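Brirncombe: Questions People Keep Asking Me

I run the Brirncombe simulator side of the Jirnden project, and I get the same handful of emails every month, so I've finally put my answers in one spot. If yours isn't covered, write to me and I'll add it (eventually!).

What is Brirncombe, in one breath?

It's our method for teaching a two-armed robot to set small controls, like sliders, to a requested value. Everything gets learned in simulation first. The policy sees camera views and a short list of target numbers, and it has to work out the reach and the nudge by itself.

Why sliders? Aren't buttons more useful?

Buttons are great, but a button is either pressed or it isn't. A slider has a whole range, so you get an error you can measure, and that makes for much better plots. I also have a soft spot for mixing desks, so I'm biased.

How much data did you use?

The current release has 1493 simulated episodes. We held 492 of those back for testing and never trained on them. An earlier version made do with 368 in total, and it showed -- the policy was fine at the top of a slot and hopeless everywhere else.

Which camera views does the policy get?

Two kinds. There's an overhead view, which is good for working out where the arms are relative to the table, and a wide fisheye from down near the gripper, which is where the scale marks and knobs come in. I get asked for samples more than anything else on this page, so have a few from the slider task.

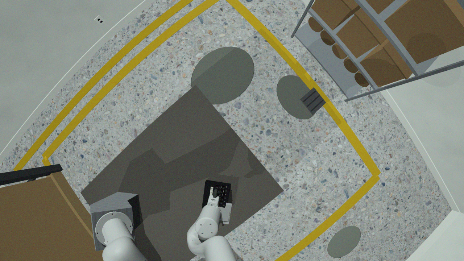
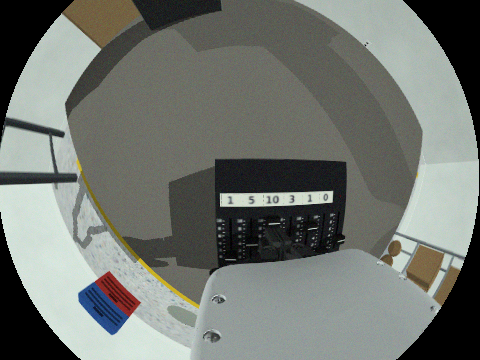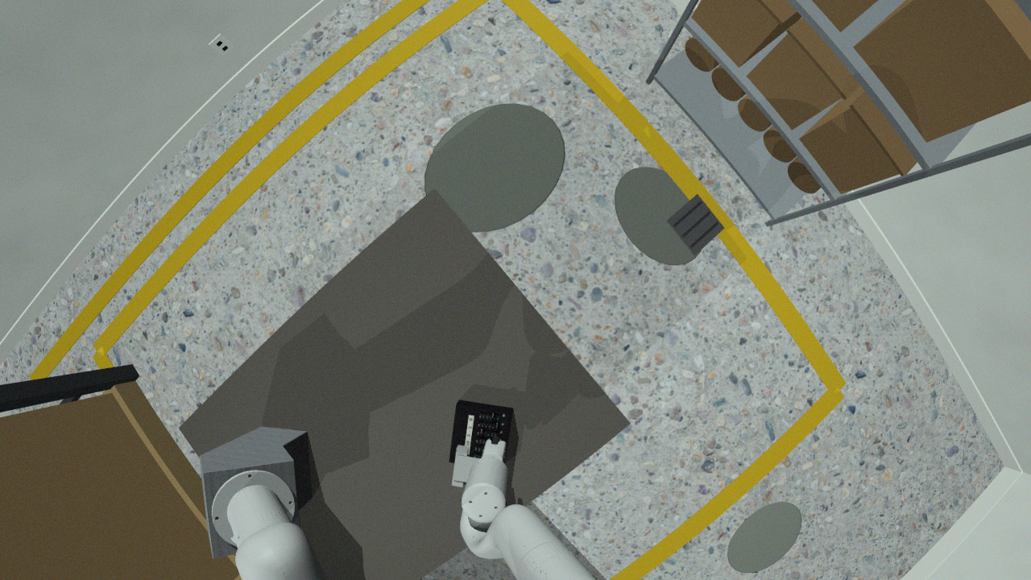 Do you need both kinds?

I reckon so. When we dropped the overhead view, the policy started its reaches from silly places. When we dropped the close one, it got to the right neighbourhood and then guessed. We tried feeding it a single stitched view as well, and training slowed to a crawl for no gain I could find.

Doesn't the gripper get in the way of its own camera?

All the time, yes. Fingers have to be near the thing they're moving, so a knob can disappear behind them right when you'd like to see it. We give the policy a short memory of earlier frames so it can carry on from what it last saw. It helps a lot on slow moves and less on quick ones. I'd love a neater fix and I'm open to suggestions!

Why put so much stuff in a simulated room?

Shelves, boxes, floor tape, speckled flooring -- none of it matters to the task, and the policy has to learn that for itself. Our first room was a grey table in a grey void, and the policies that came out of it fell over the moment we changed the colour of the background. A busier room costs us a bit of rendering time and I've never regretted it.

What counts as a success?

The knob has to finish within tolerance of the target and stay there after the gripper lets go. Bumping a neighbouring knob out of position is a fail, even if the right one is perfect. People have told me that's harsh. Ask anyone who's had their levels knocked mid-song, though, and I think they'll side with me.

How is this different from Eze?

Eze is our older method, and it was told the exact slider positions by the simulator. Brirncombe gets no such favours and has to work from pixels. If you're after a quick baseline, Eze is still the easier one to set up, and I still use it for checking new panels.

Does it work on a real robot?

Sort of. We've begun transfer trials at the Grelureck lab with a run of 200 attempts planned, and I'm not going to quote a rate until they're all done. What I can say is that friction is the sore point. Our simulated knobs glide beautifully and real ones stick, then jump, and the policy tends to overshoot when they do.

Can I use my own panel model?

Sure. You'll need a mesh, a joint for each slider and sensible travel limits. Check the direction of travel twice. I once spent a whole Friday wondering why a policy was moving everything the wrong way, and my axis was flipped.

When's the next release?

December, if the friction work behaves. The new version will randomise stickiness for each knob separately, and I'll put the change notes up on this page.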